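Recipe Tester, Salads and Cold Dishes (part-time, paid)
Drastthorpe Test Kitchen

Drastthorpe develops and publishes home recipes. The summer salad set is due for release in August and requires a second round of testing by cooks who have no connection with the recipe writers. Testing is done on site, in the kitchen on the ground floor of the Pralside building.

Duties

Testers prepare each assigned recipe as written, with no substitutions, and record the following: prep time, yield, weight of dressing left in the bowl, and texture on serving and again after two hours in the refrigerator. Slaws and grain salads are also tasted the next morning. A standard batch uses 500 g of trimmed vegetables and 200 g of cooked grain or pasta. Departures from the written method must be noted on the test sheet – including accidental ones.

Each tester is assigned six recipes. Ingredients, knives and scales are supplied. Bring closed-toe shoes and an apron. Bags and coats are kept outside the kitchen.

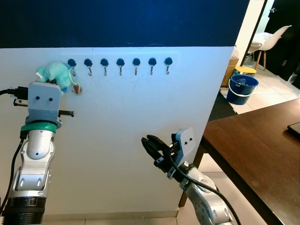 Wall hooks, Pralside building.

Requirements

Regular home cooking experience. Accurate use of a digital scale and a kitchen timer. Ability to write short, legible notes in English. A current food handler card is preferred but can be obtained after selection. Professional kitchen experience is not required.

Applicants with allergies to nuts, sesame, mustard or dairy should state this when applying. Four recipes contain walnuts or tahini and cannot be reassigned within a set.

Pay and hours

$168 per completed session. Sessions run from 9:00 a.m. to 2:30 p.m. with a paid break. Parking is free behind the building.

To apply

Send a one-page summary of your cooking experience and one salad recipe in your own words, 600 words maximum, to Shuzhen Mao, test kitchen coordinator. Questions about the test sheets go to Rafferty Rosenthal. Selected applicants will be asked to complete one trial recipe, paid at half the session rate.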